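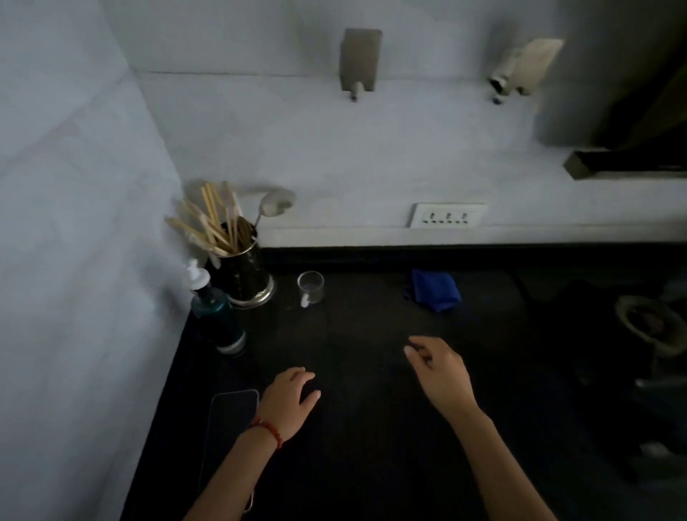
Radoslava Šimko wrote in to ask whether she should clear out half her kitchen before buying a countertop robot arm, or buy the arm first and see what gets in its way. Clear first. You'll learn how much counter you really have, and that number decides which machines you can look at.

These are the notes we send people who are planning for one of these at home. Most of it applies to a big stand mixer or an automatic stirrer too.

## Measure before you read any reviews

Take a tape and write down four things:

- Counter depth, from the front edge to the wall. If there is a raised strip along the back, measure to the strip.
- Clear width between the last thing you won't move and the next thing you won't move.
- Height from the counter to the lowest hook, shelf or cabinet.
- Distance to the outlet, following the path the cord would take.

The arm's base is small. Its reach is the problem. An arm that lists a 637 mm reach needs that distance free in every direction it is allowed to swing, and a corner takes away a good part of that. Most models let you set limits so the arm won't turn toward a wall, but then you are paying for reach you can't use. In a corner kitchen, look at the shorter models first.

Wall hooks get forgotten. An empty hook may be fine. A hook with a ladle on it hangs a lot lower, so measure with the ladle on.

## Do a week with tape

Mark the base with painter's tape and live with it for a week. Cook as you always do and keep everything out of the taped square. If the dish soap, the phone and the folded towel keep ending up inside it, that spot is already in use and you need another one.

During the same week, write down the jobs you would hand over. Be strict. "Help with dinner" is not a job. "Stir the onions while I chop" is, and so is "move cups from the rack to the shelf." People who come up with 2 jobs or fewer should wait a year or buy a stirrer.

## What it costs besides the arm

The price on the page covers the arm and usually one gripper. Plan for these as well:

- A second gripper or a set of soft fingertips. Glasses and cloths are hard for the basic kind.
- Wear parts. Fingertips get greasy and lose their hold.
- A mounting plate or clamp. Stone counters usually need the plate.
- A surge protector, and an electrician if the outlet is in the wrong place.
- Software. Some sellers charge by the month after the first year.

When we priced a small setup last September, the extras came to $806 on top of the arm. The electrician was the largest part of that. If your outlet is where you need it, you'll do better.

Set the money for extras aside before you order – it is easy to spend the whole budget on the arm and then run it for months with the wrong gripper.

## Questions for the seller

We have bought from Korkska and from Kolář, and asked for quotes from Trutodier. All three answered questions by email, some faster than others. Ask these, and keep the replies:

1. What can it lift with the arm fully stretched out? The number in the ad is often for the arm folded in close.
2. Can it see a dark object on a dark counter? Black pans and black phones on black stone give some cameras trouble. So does clear glass on any color.
3. How does it stop if a hand gets in the way, and how hard does it push before it stops?
4. Can the fingertips be washed in the sink?
5. Who does repairs, and who pays the shipping?
6. If the company closes, does the arm still run without its app?

If the seller can't answer number six, treat it as a no.

## Getting the counter ready

Give everything near the arm a fixed place. A tall holder stuffed with wooden spoons and spatulas is handy for people and hard for a gripper, which has to pull one handle out of the bunch. Keep the two or three tools you use daily in a separate, wide holder and put the rest in a drawer.

Take off bracelets, rings and loose sleeves when you work next to a moving arm. The same goes for dangling apron strings.

Leave the stove side for last. Heat, steam and grease shorten the life of the joints, and many warranties leave out damage from them. We keep ours 23 inches from the nearest burner. Check your own manual, and if it gives a larger number, use that.

## Rent first if you can

The tool library in Redville lends a small arm by the weekend, and other towns are starting to do the same. Bring your job list and try each one on your own counter, with your own cups. Write down how long each job took, including the setup. If loading the program takes longer than wiping the counter yourself, cross that one off the list and see what's left before you order.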